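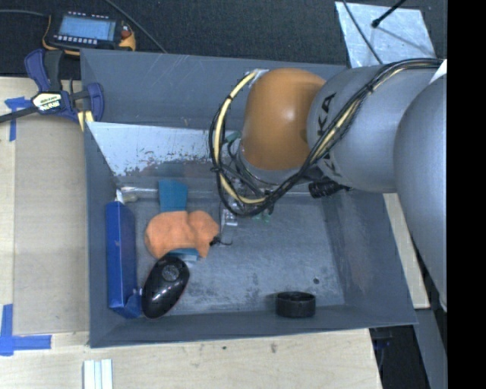

The arm over the gray bin, Fokholm, Tuesday.

The pick cell stopped at cycle 787 with a grip fault. The technician from Gauthier put the controller in manual and jogged the wrist up 65 millimeters. The blue box stayed where it was, along the left wall.

She checked the green connectors first. One had backed out half a turn — the same one as in July. She seated it, tied the cable back and wrote the time, 9:40, in the log. The clamp on the rim was tight. The tape corners on the table had not been touched.

Trestetti wanted 900 cycles before the shift ended. She set the speed to 500 and pressed start. The arm went down toward the orange foam, and she picked up her pen.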